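Iron and Settling Time in Well Water from the Drallero Road Area

Student project report, Environmental Chemistry, second year
Puspita Tuhumury, Chia-jung Chung, Slamet Setiawan
Submitted Thu 31 May

1. Background

Many of the houses along Drallero Road get their water from private wells. The town supply stops at the bridge, and past that point every household is responsible for its own water. People who live there told us about orange stains in sinks and on laundry, and about water that is clear when it leaves the tap and turns cloudy if it is left in a glass overnight.

This is a common sign of dissolved iron. Underground, where there is little oxygen, iron stays dissolved and can't be seen. When the water meets air, the iron reacts with oxygen and forms small rust-colored particles. These sink slowly to the bottom. A household can make use of this by letting water stand in a tank before it goes through a filter, but the tank has to be large enough to give the particles time to settle.

Our question was how long water from these wells has to stand before most of the iron can be poured off or filtered out with ordinary filter paper. A second question was whether stirring air into the water first makes a useful difference.

2. Wells and sampling

We took water from 5 wells. Two are shallow dug wells and three are drilled. The owners asked us not to print their addresses, so the wells are called A to E in this report. A and B are the dug wells.

At each house we used the tap closest to the well, before any softener or filter. The tap ran until the water temperature stopped changing. Bottles were filled to the brim and capped with no air space, and kept in a cooler with ice packs until we reached the lab. Well D has a long pipe run from the pump house, and there we let the water run longer than at the other houses.

We had first planned to sample in October, when the water table is low, and again in spring. The fall round was lost when the cooler was left in a warm car and the bottles sat over a weekend. All results in this report are from the spring round.

3. Lab method

Each sample was split in two. One half was left to stand in an open beaker. The other half was stirred with air from an aquarium pump and then left to stand in the same way. At set times we drew water from just under the surface, passed it through filter paper and put it in a test tube for the color test.

The color test uses a reagent that turns orange-red with iron. The darker the color, the more iron is present. We compared each tube against a row of standards that we made up fresh on every lab day. The standards keep their color for a few hours, but we did not trust them overnight.

Keeping the tubes in order was harder than the chemistry. On the first day we wrote the labels in marker, and the marker came off on our gloves. After that we used paper tape and wrote the well letter, the treatment and the time on each label before any water was poured.
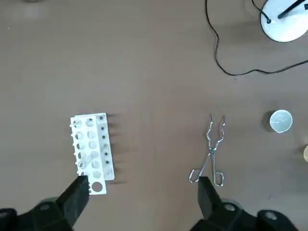
Figure 1. Test tube rack on the bench.

All glassware was rinsed with dilute acid and then with distilled water. Iron sticks to glass, and a tube that looks clean can still give a faint color. We ran a blank with distilled water at the start and end of every session. Two sessions had a blank with visible color, and we repeated both of them.

4. Results

Wells A and B had very little iron. The color in these samples was close to the lowest standard from the start, and standing made no difference we could see. The owner of well B does get stains, but only in one upstairs bathroom. We think the old steel pipe in that part of the house is a more likely source than the well.

Wells C, D and E all had clear color in the first test. Well D was the strongest, with a reading of 4000 micrograms per liter in the untreated sample. Well E started at 2000. Well C fell between the two.

In the beakers that were only left to stand, the reading in well E dropped slowly through the first day and had leveled off by 44 hours. Well D was still falling at that point. The water in the D beaker was yellow for most of this time, and the particles were so fine that some went straight through the paper. A second pass through fresh paper removed a little more.

Stirring in air made the biggest change in wells C and E. The water became cloudy during the pumping itself, and the particles that formed were larger and sank faster. Well D reacted more slowly. 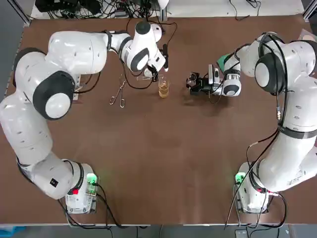 We believe the slow result in well D has to do with acidity. Its pH was the lowest of the three drilled wells, and iron reacts with oxygen much more slowly in acidic water. To check this we raised the pH of a spare D sample with a small amount of baking soda and then stirred in air as before. It cleared much more like the sample from well E. We only had enough water left to do this once, so it should be read as a hint and no more.

5. Sources of error

The color comparison was done by eye. Three people read each tube without seeing what the others had written, and we used the middle value. Readings near the top of the scale varied the most, and strong samples had to be diluted first, which adds another step where a mistake can enter.

Room temperature was not controlled. The heating in the building goes down in the evening, and the long standing tests ran through the night.

An open beaker is also a poor copy of a household tank. It has a large surface for its volume and the particles have only a short way to sink. Settling in a real tank would probably take longer than in our tests.

6. Comments on the draft

We gave a short talk on the draft to the class and sent a copy to the well owners who wanted one. 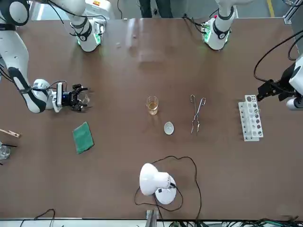 Melati Tjoa asked why we had not tested for manganese as well, as it often turns up together with iron and leaves darker stains. She thought the gray-brown film on the well C beaker could be a sign of it. We had noted the film but had no reagent for manganese, and the question stays open.

Retno Mandagi wanted to know whether the baking soda test meant that the owner of well D should add it to the tank. We don't recommend that from a single test. A water treatment company would normally use a filter bed that raises the pH, and the owner should have a full analysis done first.

7. What we would do next

The spring samples should be repeated in the fall, with the cooler brought inside the same day. We would use a meter for the color reading if the department can lend one, and run the settling test in a tall column so that depth can be included. Well D should be tested at several pH values, with enough water collected for repeats.

The owners of wells C, D and E have agreed to let us come back. The owner of well B is replacing the upstairs pipe this summer, and we have asked for a piece of the old one.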